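4.2 Hand-held collection kit

The second product we reviewed was the Kaltia kit, sold by Drolano as a pair of hand-held grippers with cables. The operator works at a table and moves both grippers directly, with no robot arm attached. Setup at the Kurkham site took 21 minutes, including the cable check. We recorded 500 trials with the kit and kept all but the ones in which tracking dropped out. Operators said the grips were comfortable, but two of them found that the cables pulled on the wrist during long reaches. Drolano offers longer cables as an option, which we did not test. Figure 3 shows the kit in use, with one gripper held in each hand.

Figure 3. Two-handed use of the kit at the table.
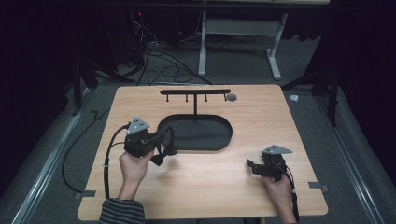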